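**Abräumen in der Kantine: was seit Februar 2020 anders läuft**

Seit Anfang des Monats wird in der Kantine am Standort Tridau schon am Tisch getrennt. Wer gegessen hat, sortiert die Reste und die Verpackungen vom eigenen Tablett, bevor er aufsteht. Die Rückgabe an der Wand neben der Spülküche bleibt bestehen, nimmt aber nur noch leere Tabletts und Geschirr an. Der große graue Eimer, in dem bisher alles zusammen landete, ist weg.

Der Anlass steht auf einer Rechnung. Kostix, unser Entsorger, hat im Dezember zum dritten Mal eine Bioabfall-Tonne als Restmüll abgerechnet. In der Tonne lagen Joghurtdeckel, Schokoriegelpapier und viel Alufolie. Für das vergangene Jahr kamen so Mehrkosten von 3.000 Euro zusammen. Das Geld fehlt an anderer Stelle, zum Beispiel bei den Stühlen im hinteren Teil des Speiseraums, deren Austausch schon zweimal verschoben wurde.

Antonina Melnychuk aus der Küchenleitung hat deshalb mit dem Cateringbetrieb Marchuk einen Probelauf an vier Tischen gemacht. Die Gäste bekamen eine Schale für Verpackungen und ein kleines Tablett für Essensreste hingestellt, sonst nichts. Eine Anleitung gab es zunächst nicht. Die meisten haben trotzdem richtig sortiert. Probleme machten vor allem Soßenreste und alles, was klebt.

Die Aufteilung ist einfach. Folie, Papierchen von Riegeln und Bonbons, durchsichtige Hüllen und Becherdeckel kommen in die durchsichtige Schale. Gemüse, Brot, Reis, Nudeln, Fleisch und Obstschalen kommen auf das kleine schwarze Tablett. Das braune Tablett, mit dem man zur Ausgabe gegangen ist, soll am Ende leer sein und wird so an der Rückgabe eingeschoben. Besteck und Teller stellt man wie bisher in den Wagen daneben.

Reis ist ein eigenes Thema. Er fällt beim Abstreifen leicht daneben, und einzelne Körner bleiben in den Ecken der Tabletts liegen. Das ist nicht schlimm. Wer mag, klopft das Tablett über dem schwarzen kurz aus. Die paar Körner, die dann noch darin sind, spült die Maschine weg. Größere Mengen bitte vorher mit dem Löffel zusammenschieben — sonst verstopft das Sieb in der Spülküche, und dann steht dort für eine halbe Stunde alles.
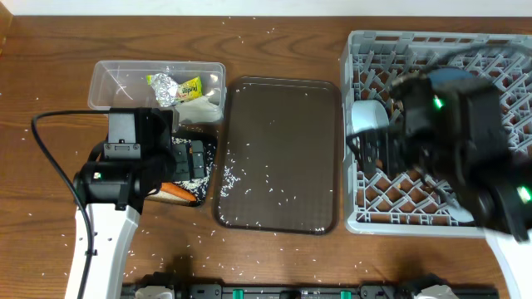

Muss Alufolie sauber sein, bevor sie zu den Verpackungen kommt?

Es reicht, wenn keine Essensreste mehr daran hängen. Fett und dünne Soßenränder stören nicht, abgewaschen werden muss die Folie also nicht. Ein eingewickelter halber Kartoffelrest gehört dagegen ausgewickelt, und beide Teile gehen getrennt weg. Die Folie kann man danach zusammenknüllen.

Zu den übrigen Punkten, nach denen in den ersten Tagen gefragt wurde:

- **Servietten** kommen zu den Essensresten, auch benutzt. Das gilt nur für die weißen Papierservietten aus dem Spender. Feuchttücher gehören in den Restmüll an der Tür.
- **Teebeutel** ebenfalls zu den Essensresten. Die kleine Metallklammer darf dranbleiben, wenn sie sich nicht leicht löst.
- **Joghurtbecher** auslöffeln und den Deckel ganz abziehen. Becher und Deckel kommen beide in die durchsichtige Schale, aber nicht ineinandergesteckt.
- **Soßen und Suppen** nicht auf das schwarze Tablett kippen. Dafür steht an der Rückgabe ein Eimer mit Deckel.
- **Mitgebrachtes Essen** wird genauso behandelt. Verpackungen von zu Hause dürfen hierbleiben, solange sie in die Schale passen. Pizzakartons bitte direkt zum Papiercontainer im Hof bringen.

Schalen und kleine Tabletts stehen auf allen Tischen bereit. Insgesamt wurden 100 Schalen angeschafft, die nicht benötigten lagern im Schrank unter der Besteckausgabe. Wenn an einem Tisch etwas fehlt, kann man sich dort selbst bedienen. Volle Schalen werden während der Mittagszeit von der Küche ausgetauscht. Man muss sie nicht selbst ausleeren, und bitte auch nicht auf den Nachbartisch stellen, wenn sie voll sind.

Die Tische werden nach dem Mittagessen abgewischt. Zwischendurch schafft das Team das nur an stark besetzten Tagen einmal. Lappen hängen jetzt auch für die Gäste an der Säule in der Mitte, die blauen sind für die Tische, die gelben bleiben in der Küche. Die Holzplatten vertragen keine stehende Nässe, also bitte auswringen und nicht mit Wasser übergießen. Krümel und Körner kehrt man am besten trocken mit der Hand zusammen und gibt sie zu den Resten.

Tetteh Mahama aus der Spülküche bittet außerdem darum, die Tabletts beim Einschieben alle in dieselbe Richtung zu legen. Der Rückgabewagen hat zwar Platz für beide Richtungen, aber beim Ausräumen verkanten sie sich. Gläser bitte nicht auf dem Tablett lassen. Im Januar sind dabei mehrere zerbrochen, und die Scherben mussten einzeln aus den Resten geholt werden.

Für das Team im Nachbargebäude von Cirkent gilt dieselbe Regelung, dort beginnt sie allerdings später. Zakhar Panasiuk klärt gerade, wo die Schalen gelagert werden können. Bis dahin wird drüben weiter der alte Eimer benutzt. Wer sein Essen von hier mit hinübernimmt, bringt Tablett und Reste bitte wieder zurück.

Nach drei Monaten sehen wir uns die Abrechnungen von Kostix noch einmal an und berichten an dieser Stelle. Ob auch die Teeküchen in den oberen Stockwerken umgestellt werden, ist noch nicht entschieden. Dort fällt vor allem Kaffeesatz an, und die Behälter müssten täglich nach unten gebracht werden.

Rückfragen und Hinweise nimmt Shirin Golestani im Büro neben dem Empfang entgegen. Zettel können auch in den Kasten an der Essensausgabe geworfen werden. Der Speiseplan für die kommenden Wochen hängt wie immer daneben, die Änderungen bei den vegetarischen Gerichten sind dort von Hand eingetragen.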